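Lundgren to Visit Pallatow Ahead of Border Talks

01/04/2023
By Anjana Weerasinghe

Foreign Minister Frøydis Lundgren of Flener will travel to Pallatow next week for two days of meetings on the border crossing at Hukitz, her office said in a statement.

She is due to meet her counterpart, Foreign Minister Parviz Sadeghi, on the first day and members of the Pallatow parliament on the second. It will be her first visit to the country since she took office.

"The ministers will discuss the reopening of the Hukitz crossing to freight, the status of the river agreement and the schedule for further contacts," the statement said.

The crossing has been open to passenger cars and people on foot for three years but remains closed to trucks. Freight between the two countries goes by way of Mollah, a detour of 329 kilometers. Haulage companies on both sides have asked for the route to be restored, and the mayor of Hukitz raised the matter again last month in a letter to both foreign ministries.

Sadeghi told reporters that his government was ready to sign a protocol on freight if the technical questions could be settled.

"We have agreed on the hours and on the weight limits. We have not agreed on who inspects first," he said. "This is a practical question and I expect a practical answer."

Asked whether the river agreement would be signed during the visit, he said it would not. The text is still being translated, he added, and the two legal departments will need time to compare the versions.

The river agreement sets out how water is to be shared in dry years. Talks on it stopped twice, the second time after Flener objected to a pumping station built on the Pallatow side. An expert group later visited the station and its report was accepted by both governments. The report has not been published.

Chathurika Mondal, who leads the observer mission at the crossing, will brief the ministers before their meeting. The mission has 44 members, and its mandate runs out in May. Mollah, which hosts the mission's headquarters, has said it supports an extension of one year. Pallatow has proposed six months. Flener has not stated a position.

In its latest summary, the mission recorded 2,587 vehicles through Hukitz in one month and no serious incidents. It noted long waits in the evening and asked both sides to staff a second booth. Mondal said the request had been made before.

The opposition in Flener has criticized the timing of the trip. Deputy Kasun Chowdhury said parliament should have seen the draft freight protocol before the minister left.

"We are told the text is almost ready, but the foreign affairs panel has not been given a page of it," Chowdhury said. He asked that the minister appear before the panel when she returns. Her office said she would do so.

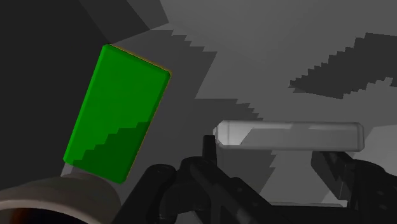
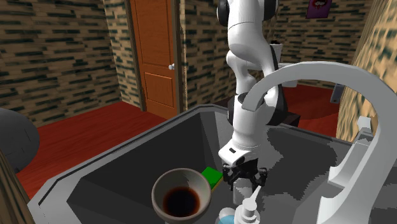
The freight protocol comes with a tariff list of 400 items, drawn up by the two trade ministries and attached as an annex. Duty on most of them would fall in two steps, the first when the crossing opens to trucks and the second a year later. Household goods make up the longest section. A large gray sink like the one in the second picture would be charged at half the present rate after the first step and enter free of duty after the second, and the same goes for cups and other tableware. Farm products are left out and will be handled in separate talks, for which no date has been set.

Lundgren and Sadeghi last met in Mollah on the sidelines of a regional transport conference. No joint statement was issued at the time. Both ministries said a short one is being prepared for the coming visit, and a press conference is planned for the afternoon of the first day.

From Pallatow, Lundgren will go on to Mollah for talks on the observer mission before flying home.

Contact the newsroom | Copyright 2023, all rights reserved | Back to top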